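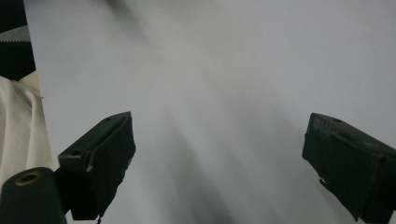 Lukov Hand Gripper and Home Helper Trial: Six Months of Teaching a Machine to Do My Laundry

Reviewed by Mavis Escobedo
April 27, 2026

I have been folding laundry for other people for 20 years, first in the back of a hotel and then in my own little wash-and-fold shop, so when my nephew told me there was now a kit you could rent that would teach a robot arm to do it, I laughed so hard I had to sit down. And then, of course, I signed up for it. I'm nosy, and my wrists hurt.

The kit is from Lukov, and it comes in two parts. There is the hand gripper, a tool you hold and squeeze, which records what your hands are doing while you go about a chore. Then there is the Home Helper, a single arm on a rolling post, which is supposed to learn from what you recorded. I've had both since October. The rental was $83 a month, plus a $600 deposit that I am told I will get back (I'll update this if I don't).

Let me start with the gripper, which I liked a good deal more than I thought I would. It's comfortable once you quit holding it like a hair dryer. The two fingers close with a nice even squeeze, and by the second evening I could pick up a dish towel by its corner and lay it down flat without thinking about it too much. Buttons, no. Buttons are hopeless, and so is anything with a drawstring. Thick sweaters are a joy, though! There's something to grab, and they stay where you put them.

What you learn very quickly is how much of folding you do with the flat of your hand. I had never once noticed this in all my years. You pinch a little, sure, but mostly you smooth, and pat, and sort of sweep the air out of things with your forearm. Two fingers can't do that. I ended up dragging the closed tips across the cloth to get the wrinkles out, which worked all right on cotton and made a terrible mess of anything slippery. Satin pillowcases and I had words.

Wear is my other complaint with it. The covering on the fingers on mine got scuffed and started to look tired well before spring. Lukov sent a replacement pair free of charge, which was kind of them, but they took three weeks to come and the screws are tiny. If you have eyes like mine, do the swap by a window, with a saucer to catch the screws. I used the good saucer and then forgot and put it through the dishwasher, screws and all. They were fine.

Now, the arm. Can it do the laundry? I will tell you what it did in my house and you can decide for yourself.

Washcloths, yes. After a couple of weeks of me patiently folding washcloths into the gripper every night, the arm could take one from a stack, fold it in half, fold it again, and set it to the side. It took its time. I could do a whole load while it did 10 of them, but it did them, and the corners met. I stood there in my kitchen with my coffee going cold and I was as proud as if I'd raised it. My neighbor came over to see and she clapped.

T-shirts, sometimes. If I laid the shirt out flat with the sleeves straight, it did a fair job. If I handed it a shirt the way shirts come out of a dryer, which is to say in a wad with one sleeve inside out, it would pick at it and put it down, and pick at it again – you could almost feel sorry for it. I'd say laying out a shirt is the better part of folding a shirt, so I can't give it full credit there.

Fitted sheets, no. I can barely do those myself, so I'll leave that be.

It was also particular about where it worked. On a plain pale surface with dark clothes it did much better than on my flowered tablecloth, where it seemed to lose track of what was towel and what was table. White things on white gave it fits too. And it did not care for late afternoon, when the sun comes in low over the sink and throws shadows every which way. I took to running it after supper with the overhead light on, and things settled down.

Before this I tried the Somus folding machine, the big upright one where you clip the shirt at the top and it comes out the bottom folded. I should mention it so you can compare. The Somus is faster and its folds are crisper, and it will never do anything except fold what you clip into it. You stand there feeding it like a baby bird. The Lukov arm is slower and clumsier, but I also got it to move cups from the counter to the dish rack, and to hang a towel over the oven door (most of the time). My friend who runs the alterations counter at Doucet has the Usska table unit, and she tells me hers matches socks very nicely but can't do a thing with them once they're matched. So she has little pairs of loose socks lying there waiting for her when she gets back from lunch.

Would I put the arm in my shop? I thought hard about this, because I'd dearly love to. On a Monday-sized pile I need somebody who can go through a mixed bag – jeans, baby clothes, a blanket, a brassiere, somebody's work apron with a pen in the pocket – and know what each one is and how the customer likes it. The arm had no idea about the pen. It would have folded that pen right up. For a place that does nothing but bar towels or salon towels, all the same size and color, I think it could earn its keep overnight when there's no one waiting on it. For me, I'd still be hiring a person.

At home is a different question. If you have trouble with your hands, or you just can't stand the sight of another washcloth, it does take a small piece of the job off you. You do have to teach it, though, and the teaching is folding laundry. I folded an awful lot of laundry last winter so that I wouldn't have to fold laundry.

A few odds and ends for anyone ordering. The charger cord is short. The app wants an update every time you open it. The help line was lovely and picked up quickly, and the young man I talked to asked me how I do hand towels and stayed on the line while I explained. The post rolls nicely on tile and gets stuck on rugs.

Three and a half stars for the gripper, three for the arm. I've renewed for the summer, and I'm going to try it on cloth napkins next.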